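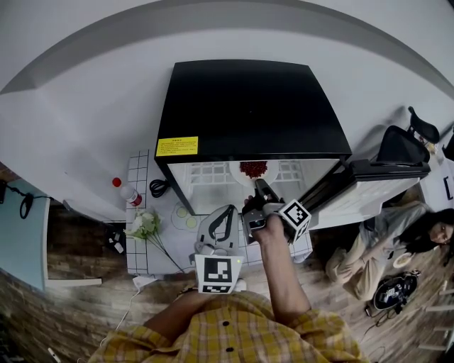 How many examples does it take to teach a machine to put a plate on a shelf and take it off again?

The number we were given is 2,000 for each task, and there are 14 tasks on the list. I can't say whether 2,000 is right. The people at Jeltano who train the model think it is enough for a first try, and they have asked for up to 4,000 on anything with a door in it. We stood at 816 for the plate on Friday morning.

I have been working on the Loltley project since June, mostly in the office in Stusside. My part is gathering the examples. You hold a gripper in your hand, do a household job with it at an ordinary pace, and the recording becomes one example. The patterned cubes on the grippers let the software work out where they were at each moment. When you finish, you put everything back more or less where it was, but a bit different, and go again.

The "bit different" took me a while to learn. In my first week I put the plate back in exactly the same spot each time, because it seemed tidy. Sastry, the program we use for checking, plots all the starting positions on one chart, and mine made a single fat dot. A model trained on that would know one spot on one shelf. So now the plate goes left, right, further back, turned a little, and I try not to fall into a pattern with it. I do anyway. After lunch I drift to the right.

The fridge has been the slowest of the tasks so far. The opening is small and the wire shelf is easy to catch with a fingertip. With a heap of small red food on the plate you can't tilt it much, so the wrist has to stay level the whole way. You also see less than you would like from where you stand, and more than once I have gone by the view from the gripper when checking why a try looked awkward. 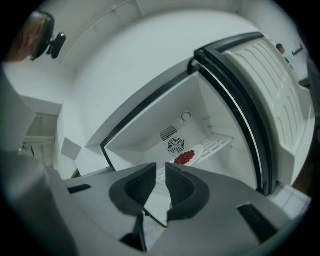 Danilo Calimlim wrote in after my last post to ask why we keep the clumsy attempts. He thought that if the model copies what it is shown, we would want only the clean ones. I passed that on and the reply was fairly short. Clean attempts show the right path but give the model nothing to go on once it has strayed from it. If the finger touches the shelf and I back off and go in again, that is useful. If I drop the plate, it gets marked as a failure and goes in a separate folder. The ones we throw out altogether are those where the markers were hidden for too long, or where somebody stopped halfway to talk.

I still find it hard to leave the clumsy ones alone. When I fumble, I want to delete it and do it properly. There is a rule now that you can't delete your own recordings, and I suspect it was written with me in mind.

The other thing that takes time is the surroundings. We don't clear the counter. There are flowers, a bottle with a red cap and a coiled cable beside the fridge, and they get moved between batches. The room behind carries on as normal, with people at their desks and the lights on.
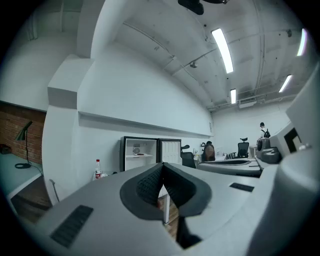 Lighting is on the list of things to vary as well, and we haven't done much about it. The blinds can go up or down and there is a desk lamp, so that makes a few combinations. I would like to do an evening batch with the ceiling lights off. It needs someone to stay late and I have not asked yet.

My arm gets tired before my attention does. The gripper isn't heavy, but holding it out in front of you at shelf height is work, and by the end of a long batch my approach gets lower. Swapping over helps. It also helps the data, as no two people reach for a plate in the same way. I come in fast and slow down near the plate, and others keep one speed all the way.
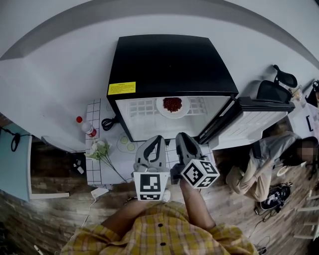
We also changed how the notes are written. Each recording used to get a full sentence, and after a few days everyone's sentences had gone their own way: "plate out", "remove dish", "taking the plate from the fridge". Some of that variety is wanted, but the search in Sastry couldn't cope. There is now a short fixed label and then a free line underneath for whatever you like. I am going back through the old ones by hand and have reached the second week.

Next is the cup task, then drawers. I will put the chart of starting positions up when the plate is done.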